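4.2 Bins, padding and the habits of the packing room

We had gone to Druvarach expecting to write mostly about shelving, and it took us a good part of November to understand that the people who work there think in bins. A shelf, to them, is a place where a bin waits. The bin is what gets talked about, argued over, borrowed from the next aisle and (more often than the written procedure would like) lined in a slightly different way depending on who started the shift. So in this section we stay close to the floor and follow how glossy molded parts are laid into plastic tubs, which we came to find a surprisingly rich subject.

The site instructions for these parts fill 46 lines, and only 8 of them have anything to do with padding. They ask for cardboard under every part and cardboard between neighbors, and then they leave the rest to good sense. Workers told us, with a fair amount of pride, that good sense is where the craft comes in. A shiny black surface shows every scuff, and two curved shells left to lean on each other during a cart ride will rub along the ridge, where the eye goes first. Most of the packers we watched therefore began with the bottom of the bin, and they would fuss over it for quite a while before a single part went in. Figure 3 shows a bin of this kind.

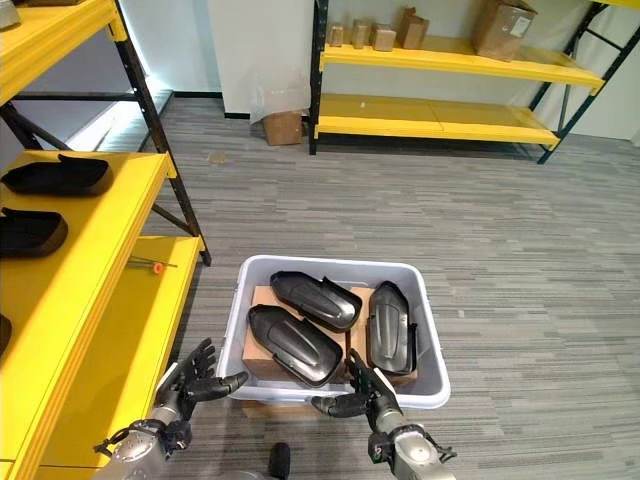

Figure 3. Three glossy black molded parts in a light gray bin, with brown corrugated cardboard beneath and around them.

The question of how to angle the parts came up in nearly every conversation. A long shell with one rounded end and one open end doesn't sit naturally beside its twin, and the packers had worked out several ways of coaxing a group of them into a tub with rounded corners. Some liked everything on the diagonal, all tips pointing the same way. Others were happy to turn the last part and stand it along the side, which leaves a little more room for fingers when the bin is emptied – a point the people at the receiving end, at Stusus, raised with us on their own and with some feeling. We had planned to sort these arrangements into tidy types, as Yilma does for boxed goods, but they shaded into one another too much for that, and we settled for describing them in the packers' own terms.

Cardboard itself deserves a word. It arrives as flat offcuts, it is free, and everyone has an opinion about it. The Lirelel foam inserts tried at the site for 12 weeks were liked well enough for their softness, but they had been cut for one layout, and packers who preferred another went back to the offcut pile as soon as the trial ended. We return to this in Section 5, where the cost of the inserts is set against the time spent lining bins by hand.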